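Unit 5. Setting Up and Looking After the Two-Arm Table Cell
Drarnance Technical College, Okabe Building
Lab notes, revised 13th January

Read this before the lab. Unit 4 covered power-up and the stop circuit, and none of that is repeated here. You will need the log sheet, the hex key set and a soft brush.

5.1 What belongs to the cell

The cell is a wooden tabletop inside a black aluminum frame, with one arm on the left side of the frame and one on the right. Each arm has a two-finger gripper. The controller runs Cetach. The arm base plates and the cable kits came from Storameck, and spare parts are listed under that name in the stores catalog.

For the purposes of this unit, the cell ends at the frame. The floor outside it, the desks and the other benches have their own sheets. The exception is the cable run from the left arm to the power supply, which you check as part of this cell.

5.2 Table and clamps

The table is held to the frame by clamps. Check it before you check anything else, because a table that has moved will make every other reading look wrong.

Put one hand flat on each end of the far edge and push away from you, then pull. There should be no movement you can feel. If there is, tighten the clamps by hand, one turn at a time, going back and forth between left and right. Do not use a bar on the handles. We replaced one clamp in November after its screw was bent that way.

Next, look at the reference marks on the near edge. The marks on the wood and the marks on the frame should line up. If they are off by less than the width of the line, write that down and go on. If they are off by more, loosen both clamps, set the table back to the marks and start this section again.

Wipe the wood with a dry cloth. Crumbs of rubber from the fingertips collect near the middle and will tilt a light object enough to spoil a pick.

5.3 Arm bases

Each base is bolted to a plate, and the plate is bolted to the frame. Torque the plate bolts in a cross pattern. The value is on the label inside the cabinet door. Write the value you used on the log sheet even if you did not have to turn anything.

With the arm powered and holding its rest pose, press lightly on the elbow from the side. A small springy movement is normal. A click is not. A click that comes from the base means a plate bolt, and a click from higher up means a joint cover or, less often, a bearing. Report the second kind. Students do not open joints in this course.

5.4 Cables

Most of the faults we log on this cell are cable faults. The arm cables run outside the links, so they bend each time the arm moves, and they fail where they bend most. On our arms that is the wrist.

Go through the cables in this order:

Power off at the cabinet, tag on the switch.
Left arm, base to elbow. Look for flat spots and shiny patches.
Left arm, elbow to wrist. Each loop should hang free of the next link.
Left wrist connector. Push it home and check the latch.
Same again for the right arm.
Floor run to the power supply. Nothing standing on it, no chair wheel near it.

Power on again and move each wrist joint slowly through 90 degrees in both directions with the jog buttons. Watch the loop and not the gripper. The loop should open and close without catching. If it pulls tight before the end of travel, it is too short between ties, and you should move the tie closer to the elbow. If it sags so far that it could touch the table when the gripper is low, take some slack back toward the base.

Ties are to be snug enough that the cable cannot slide and loose enough to turn with two fingers. Cut the tails flush. A cut tail with a sharp corner will wear through the jacket next to it.

5.5 Grippers and fingertips

The finger check is short, and it gets skipped. Do it anyway.

Close the gripper slowly on nothing. The two tips should meet level. If one tip is ahead of the other, a finger screw has backed out. Remove that finger, clean the seat, and refit it with a drop of medium thread lock. Then open and close the gripper 50 times from the Cetach service page and look again.

Brush out the inner faces. Do not use solvent on the pads.

Then set the closing force. The default in Cetach is fine for bowls and cups. Thin handles need a lower value, or the handle turns between the fingers as they close. Change the value for one arm at a time and save it under a new profile name. Never overwrite the default.

5.6 Setting out the test objects

The acceptance run uses tableware: a bowl, a cup, a placemat and some utensils. These are everyday things, which makes them a fair test of the cell. A ribbed bowl and a smooth bowl do not behave the same way under a fingertip, and utensils lie differently each time you put them down.

Place the mat first and the bowl on it. Put the cup where the layout card says. Utensils go in last. Stand outside the frame while the arms are enabled.

Bring one gripper down over the bowl at low speed and stop it with the fingertips just clear of the rim. Hold the other arm away from the bowl. From the side you judge height, and from overhead you judge whether the gripper is centered on the handle you want. You need both views. A gripper that looks right from overhead can still be a finger's width too high. 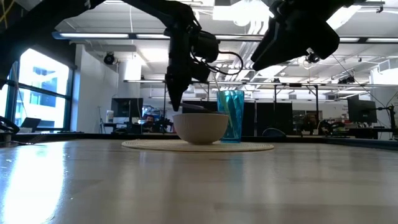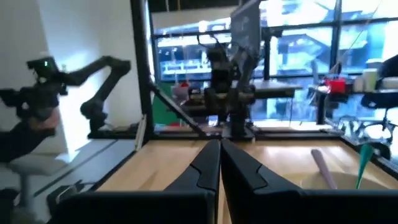
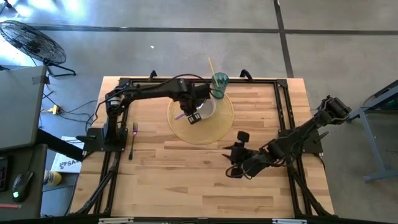
Figures 5.1 to 5.3. Tableware set out on the cell table. 5.1, side view at table height, with one finger pointing straight down just above the bowl. 5.2, view from the wrist, fingertips almost touching. 5.3, overhead view of both arms, with the clamps at the far edge of the table.

5.7 Checking the camera views

Open the camera page in Cetach and go through the views one at a time.

Wrist views. Both fingers should enter from the bottom and the tips should come together near the middle, left to right. If they meet well to one side, the camera bracket has turned. Loosen the bracket screw a quarter turn, bring it back and tighten. Compare with Figure 5.2.

Overhead view. You want the whole tabletop and both arms in it. Figure 5.3 is a good reference.

Side view. The tabletop should run straight back from the lens. Daylight from the windows leaves a bright patch on the wood, which you can see on the left of Figure 5.1. Glare of that kind is acceptable as long as it stays clear of the mat and the bowl. If it reaches them, lower the exposure a step at a time. Do not move the camera to get away from it.

Clean lenses with the cloth in the camera box and nothing else. Shirts scratch them.

5.8 Acceptance run

Load the program called table_check and set the speed to 13 percent. Run it once through with a hand on the stop button. You are listening as much as looking. A steady whine is normal for these joints. A tick that repeats once per turn goes on the log sheet with the joint number.

If the first pass is clean, reset the objects and run again at full program speed. The cell passes if each utensil is lifted, carried and put down without a drop and neither arm touches the frame, the table edge or the other arm.

A dropped utensil is not always the fault of the cell. Before you change any settings, set the utensil back by hand and repeat the pick. If the second try is clean, log it as a placement fault. If it drops twice, go back to 5.5 and look at the fingertips.

5.9 Service intervals

Every session: 5.2, 5.4 and 5.7.
Every week: all sections, with an acceptance run.
Every 300 hours of arm time: new fingertip pads, both arms, and new ties along the full length of both cables. Arm time is shown on the first page of the service menu. It counts only the hours with the motors enabled.
After any collision, however light: the full list, starting at 5.2.

Pads are changed in sets of four. If one is damaged early, change all four and reset the pad counter.

5.10 Common faults

Gripper stops part way. Check the wrist connector latch, then the finger seats for grit.

Arm drifts down slowly when holding still. Payload setting is wrong, most often after a finger change. Correct it in Cetach, then repeat the elbow press from 5.3.

Picks are off by the same amount in the same direction every time. Table has moved. Go to 5.2.

Picks are off by a different amount each time. Loose finger or loose wrist bracket.

One camera view freezes while the others run. Reseat the plug at the camera end first. If it freezes again in the same pose, the cable is failing at a bend and has to be replaced. Taping it is not a repair.

Work to hand in

One completed log sheet per pair.
A sketch of the left arm cable from base to wrist, with every tie marked and the tightest bend circled.
A short paragraph on one fault you found, or on the item you were least sure about, and what you did to check it.

Leave the arms in the rest pose, the grippers open and the tag back on its hook. Bowls and utensils go in the gray drawer under the cabinet.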